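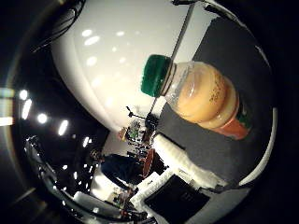
Keeping a Grip: Maintenance on the Lonembridge Handling Cell

The cell at Lonembridge handles grocery packaging: bottles, jars, fruit cups, bowls, bags. Each shape loads the fingers differently, and most of the maintenance hours go into the hand. The arm needs little beyond a cable check and a torque check at the base.
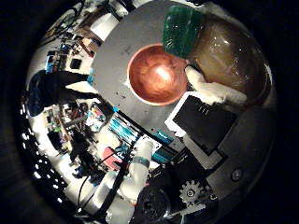

Words: Omby staff writer
Published 26 January 2026

The service interval is 140 hours of run time. The technician parks the arm, cuts power at the cabinet and wipes the finger shells with a damp cloth. Solvent is not used, as it dulls the shell and leaves a film that later shows up as slip. Gear teeth are brushed dry and inspected under a lamp. Any tooth with a visible chip means a new gear.

Contact surfaces come next. Syrup and juice residue change the friction, and a pad that passed on Friday can drop a container on its next shift. The log sheet, drawn up by Isaksson, has a column for pad condition and another for the last object dropped. 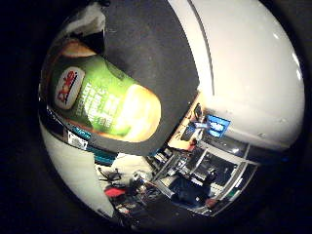 Thin-walled cups are the hardest case. Too much closing force buckles the wall, and too little lets the cup turn in the grasp. Force is set in three steps, with 30 closures at each step, and the lowest setting that holds through all of them goes into the recipe file. After a pad change the full run is 100 closures. The wrist camera is then checked against a printed target, and its mount is tightened if the target has shifted.

Cables are looked at last. A bundle that rubs at the wrist will fail inside the jacket before the outside shows wear, so the technician flexes it by hand with the continuity tester attached.
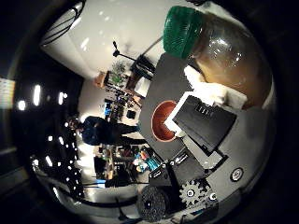
One reader of our November issue wrote that fixed intervals waste pads, and that slip counts from the controller should decide when to service. Lonembridge records slip counts but does not yet act on them. A trial using the Mululex logging module is planned, with the fixed interval kept as an upper limit.

Contact the editors | © 2026 Omby | Back to top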